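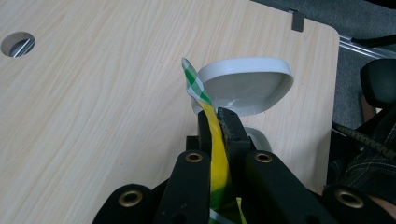

Workstation Inspection Checklist: Desks, Cable Openings and Small Items

March 2023
Doina Ivanov

Site: Durkcombe, first floor, Lynch room
Checked with: Kamonchanok Sitthichai
Marks used: OK / ACTION / N/A

1. Desktop

1.1 Surface free of splits, lifting and raised edges. OK
Comment: Pale wood-grain top. Wiped with a damp cloth before the check, then gone over by hand. No snags.

1.2 Corners rounded or capped. OK
Comment: Right-hand corner is rounded. Leave as it is, no cap needed.

1.3 Top level and steady under hand pressure. ACTION
Comment: Slight rock when leaning on the front left. Adjust the foot and check again. The same fault was noted on the next desk along – do both on one visit.

1.4 Fixings under the top tight. OK
Comment: One screw took a quarter turn. Rest tight.

2. Cable opening

2.1 Opening clear of paper, tape and food waste. OK

2.2 Edge of opening smooth, liner seated. OK
Comment: Round opening near the back corner. Liner turned by hand and did not lift.

2.3 Nothing under strain where it passes beneath the opening. ACTION
Comment: Extension block below the desk hangs by its own lead. Fix it to the tray. Opening measures 80 mm across, so a standard cover will fit if one is wanted.

3. Back edge

3.1 Clips and clamps secure. OK
Comment: Small grey metal clip over the back edge. Holds when pulled. No sharp end on the user's side.

3.2 Gap between desk and wall at least 90 mm. OK

4. Items kept on the desk

4.1 Small dishes and stands stable. OK
Comment: White plastic dish on a short stem. Tip test done empty and with 20 g of clips in the bowl. It stayed up both times. Do not use it for liquids. The bowl is shallow and the stem puts it high enough to be caught by a sleeve.

4.2 Dishes free of cracks and chips. OK
Comment: Rim felt all the way round. No rough points.

4.3 Loose strips, tape and paper put away after use. ACTION
Comment: Patterned strips, including a green and white check with yellow, are being used at this desk. Ends curl and stick to sleeves and paperwork. Keep unused ones flat in the Dornero drawer unit and put offcuts in the bin at the end of each session.

4.4 Scissors and blades sheathed. N/A
Comment: None kept at this desk.

5. Floor and seating

5.1 Walkway beside the desk clear. OK
Comment: Keep the space off the rounded corner free. Chairs to be pushed in when not in use.

5.2 Floor covering flat, no loose edges. OK

5.3 Chair castors turn freely. ACTION
Comment: One castor clogged with thread. Clean it or swap it for a Stidumo spare from the store cupboard.

6. Actions carried forward

Foot adjustment, both desks (1.3) – D. Ivanov
Extension block to tray (2.3) – D. Ivanov
Strips to drawer unit (4.3) – K. Sitthichai
Castor (5.3) – K. Sitthichai

Job sheet number for all four items: 184. Enter the completion date against each item on the job sheet and initial it. Items 1.3 and 2.3 to be inspected again before the desk is moved.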